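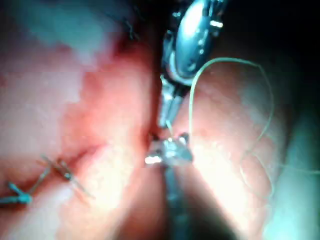

**Suturing practice rules, March meeting, 2 pm**

My notes, so blame me for the typing!

We started with the Plostinov draft, and everyone likes it better than the old one (me too). Agreed:

- Suture tails get trimmed before the next stitch goes in. Flevska wants a set length, still open.
- Grab the needle with 2 instruments in view, never by feel.
- Loose thread stays clear of the jaws. Long loops are okay if you can see the whole thing.
- Hands off the controls = say so out loud.

Rule 9 got the most talk, of course. Heinonen's wording is way too long, so I'm cutting it down to three lines and sending it around.

Pikside still hasn't sent the instrument log sheets - I'll bug them again.

Glove budget pushed to next time. We wrapped up at 3:15.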